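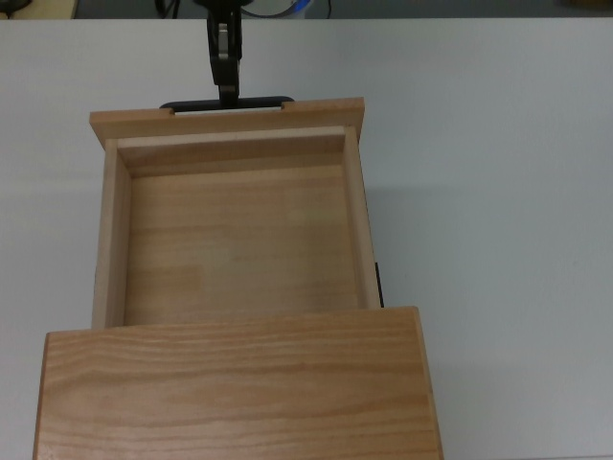
Open day review: the drawer demo at Lamanside

I'd driven past the Lamanside workshop heaps of times without going in, so when they put on an open day in June I talked my brother-in-law Eilif into coming along. Entry was 11 dollars each, which got you a lanyard, a fairly ordinary coffee and as much standing around watching robots as you could handle. I could handle quite a lot!

The one I'm reviewing is the drawer bench, mainly as I kept going back to it. You've got a small wooden cabinet sitting on a pale table, one drawer, black bar for a handle, and an arm that comes down from above, gets its fingers around the bar and slides the thing open. Sounds dull, I know. But the handle sits down in a notch between two bits of timber, so there isn't a lot of room for error, and I was properly tense watching it line itself up (Eilif was already eyeing off the sausage sizzle).

Frøydis Öberg was running the bench, and she was terrific. She let the kids call out when to start, and she answered my questions without making me feel like a dill. The arm works from a program they call Idia, and she told us it had learnt from 252 practice pulls. I asked what happens if you shift the cabinet a bit. She shifted it, and we watched. First go it closed on nothing and had to back off, second go it got the bar and opened the drawer nice and straight. I liked that she left the miss in and didn't rush to reset it.

Now the cabinet itself, which I'd happily have at home. It's a light honey colour with lovely wavy grain on top, and what looks like a black runner strip on the drawer's side. They sell a kit version for 600 dollars without the arm, and at that price I'll be making my own, thanks. The timber's gorgeous but it's still one drawer.

Gripes? The talk was set down for 32 minutes and went well over. There was nowhere to sit, and from the back you couldn't see the gripper at all, so anyone short was stuck. A screen on the wall would fix it. I'd also have loved to see it put something in the drawer, or shut it, but Frøydis said that was a separate session in the afternoon and we had to get back for the dog.

Four stars from me. Go early, stand on the left, and bring your own coffee. Parking's free behind the Iststead building if you don't mind the gravel.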